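Teilnehmende gesucht: Studie zur Trittschallwahrnehmung in Büroräumen

Das Ingenieurbüro Kerkier sucht für eine Untersuchung zur Raumakustik Personen, die regelmäßig in Mehrpersonenbüros arbeiten. Gegenstand ist die subjektive Bewertung von Geh- und Rückgeräuschen auf textilen und harten Bodenbelägen. Die Ergebnisse fließen in den Planungsleitfaden Drurkodus ein.

Hintergrund
Die Trittschallminderung eines Belags wird im Labor unter Normbedingungen ermittelt. Wie störend ein Geräusch im selben Raum empfunden wird, lässt sich daraus nur eingeschränkt ableiten. In einer Vorstudie wurden 2326 Fragebögen ausgewertet; die Streuung der Urteile bei gleichem Messpegel war erheblich. Die Hauptstudie erfasst deshalb Pegel und Urteil zeitgleich.

Voraussetzungen
Alter zwischen 18 und 65 Jahren
Normales Hörvermögen, kein Tinnitus
Mindestens acht Stunden Bürotätigkeit pro Woche
Deutschkenntnisse, die zum Ausfüllen des Fragebogens ausreichen
Keine Teilnahme an der Vorstudie

Personen mit Hörgeräten können in dieser Phase nicht berücksichtigt werden. Eine gesonderte Erhebung ist für September vorgesehen.

Ablauf
Jede Person nimmt an einem Termin von 137 Minuten Dauer teil, Pausen eingeschlossen. Zu Beginn erfolgt ein Hörtest. Anschließend bearbeiten die Teilnehmenden am Schreibtisch einfache Textaufgaben, während in wechselnder Folge Geräusche auftreten – teils real erzeugt, teils über Lautsprecher wiedergegeben. Nach jedem Abschnitt wird die Lästigkeit auf einer elfstufigen Skala angegeben. Sprachaufnahmen werden nicht angefertigt. Die Messdaten werden pseudonymisiert gespeichert und nach Abschluss der Auswertung von den Kontaktdaten getrennt.

Bodenbeläge
Untersucht werden Teppichböden, Linoleum und Parkett. Die textilen Beläge sind dunkel gehalten, damit optische Unterschiede das Urteil möglichst wenig beeinflussen.
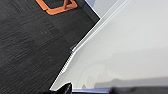 Vergütung
Der Termin wird pauschal mit 45 Euro vergütet. Fahrtkosten werden gegen Beleg bis 15 Euro erstattet. Bei vorzeitigem Abbruch erfolgt die Auszahlung anteilig.

Anmeldung
Bitte formlos per Post oder telefonisch unter Angabe der Kennziffer 3129, des Alters und zweier Wunschtermine. Ansprechpartner für fachliche Fragen ist Severyn Moroz, für die Terminvergabe Tymofii Zinchenko. Eine Bestätigung mit Wegbeschreibung wird innerhalb von acht Werktagen versandt.

Stand: 17. März 2021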